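Betau arm, cup pickup: build gallery

Bench build at the Marinescu shared workshop. Each cup task gets laid out in the simulator first, then goes to the real bench. The render comes from the Lusent scene file, revision 43. Page updated May 1, 2019.
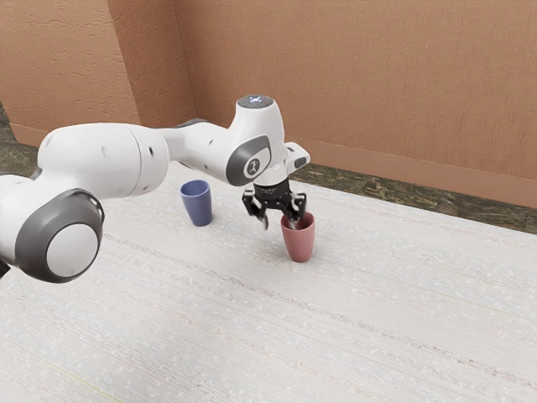
Gripper at the pink cup, right finger dipping toward the opening. The blue cup is set to the left and farther back. Both cups use the same tapered profile, wider at the rim.

Scene notes

Wall, floor and tabletop textures are swapped between batches. The terracotta wall with marbled floor is one of 20 sets. Cup positions are drawn from a seed; this layout is seed 1054.

Contact settings

Finger friction was raised after revision 41 let cups slide at lift. Cup walls are modeled as convex pieces, so a finger can enter the rim without hitting an invisible lid. Time step is unchanged.

Still to do

Match the simulated finger travel to the bench unit. Move the joint logger over to Plito. Rerun the 81 saved layouts with the new friction values.

Comments (3)

benchrat: How many convex pieces per cup? I used eight and got jitter on the rim.

gearlash_k: Same jitter at eight. Went to 20 and it settled, but the solver slowed down a lot.

tapered_pin: Can you post the friction values? Mine slips on anything with a sloped wall. Also the link to the November scene file is dead.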